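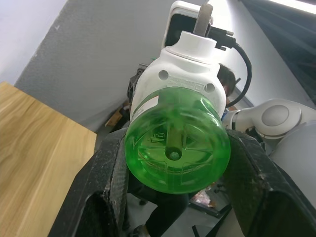 Work under the Clorkura refill grant continued through March on the schedule agreed with the Roussel Fund. The purpose of the grant is to establish whether households will return and reuse wick bottles in place of discarding them when the liquid runs low, and what inspection a returned bottle needs before it is issued again. Inspection begins at the base. The bottles are translucent green with embossed markings underneath, and the rod can be seen through the plastic with the bottle held end-on, so a displaced wick can be identified without opening the neck. This step was added to the written procedure during the reporting period and has replaced the earlier practice of removing every collar.

Returns to date stand at 1132 bottles, against a target of 400 for the first phase. The difference is explained largely by the decision to accept bottles at the Steklow depot as well as by mail. Storage has been tight as a result. Two additional shelving bays were purchased from the equipment line, and no transfer between budget headings was required. 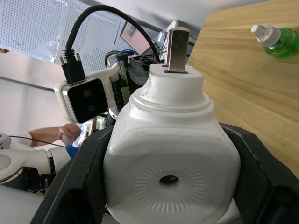 Sorting and inspection are now carried out in a single room at Steklow. Staff have been asked to keep refills and other household liquids on separate shelves, and to record the condition of the neck threads and collar for each item on the intake sheet. Scuffed housings are accepted if the surface marks are light. Cracked ones are set aside and weighed at the end of the month.

The least satisfactory part of the work remains labeling. Labels on returned bottles are often lifted or worn, and a bottle without a readable barcode cannot be matched to its household. We have tested a replacement label with a stronger adhesive — results are mixed, and the supplier has been asked for a second sample before any order is placed.
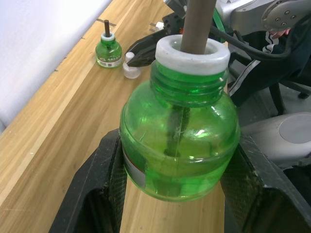

Stistudlow, as the partner responsible for collection, has asked that smaller bottles be recorded separately from the large ones. Its view is that combining the sizes makes the return rate look better than the volume of liquid involved would justify, and that the wicks should be reported by length as well. We accept the first point and will revise the intake sheet accordingly. The second would add a measurement to every item, and we propose to try it on one month's returns only.

Spending is within the approved budget. The remaining 6 months of the grant will be used to complete the label trial, interview participating households and prepare cost figures for the second phase. We request the Fund's approval to carry the unspent mailing allowance forward to the interview work.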